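Folding gallery: the Mestach method, tried on real laundry

The Mestach method promises flat trousers, no creases and a drawer you can see to the bottom of. Tondilex sells the printed guide to it, all 183 pages, and I have read every one. I remain unconvinced that anyone needs a chapter on hems. Still, Prurkum readers kept asking, so the gallery starts with dark trousers and grey cloth.

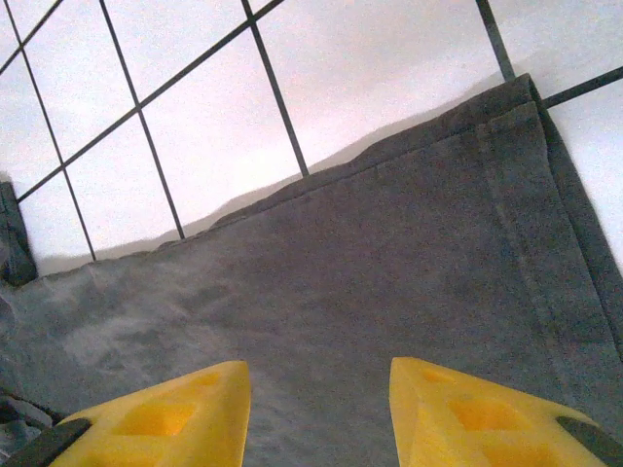
Soft grey fabric, close up. The guide says to smooth this sort of thing with the flat of the hand and "let it settle". Settle into what, it doesn't say.

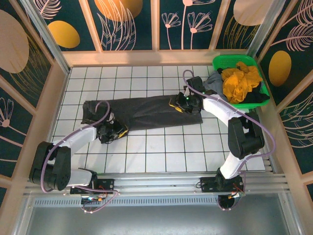
Trousers lengthwise on white tiles, waistband towards the green basket. The leg ends are a bit bunched, and chapter 8 would have you start again for that. I wouldn't. 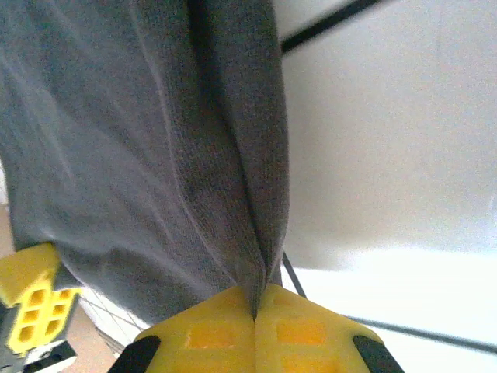
Grey cloth held up by a pinch, folds running down to a point. Mestach calls hanging folds "the fabric's own opinion". I call them creases.

What the guide claims

A drawer packed this way is supposed to hold 3 more pairs than one packed flat. Mine might, if I owned fewer thick ones. The Villanueva drawer dividers recommended in the back pages cost extra and do what a shoebox does.

The sorting advice is better. Heavy things first, knits last, and don't fold anything straight off the radiator. My mother managed that without a guide.

Next gallery: fitted sheets. Expectations are low.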